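Journal > Allotment > September

Riet swears by the Zultham feed and says her leeks doubled on it. Doubled from what? She never measured them. I paid 75 for the big tub and mine look the same as last year – thin, and a bit sorry for themselves. 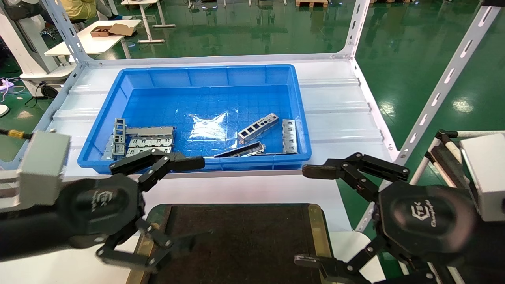
Santosh reckons it's the soil. He may be right, though he also said slugs can't climb copper, and I watched six of them do it. I'll feed one row, leave the next and see.

We use cookies to remember your settings. Accept

Recent entries
Blight again
The Araya potatoes
Rain at last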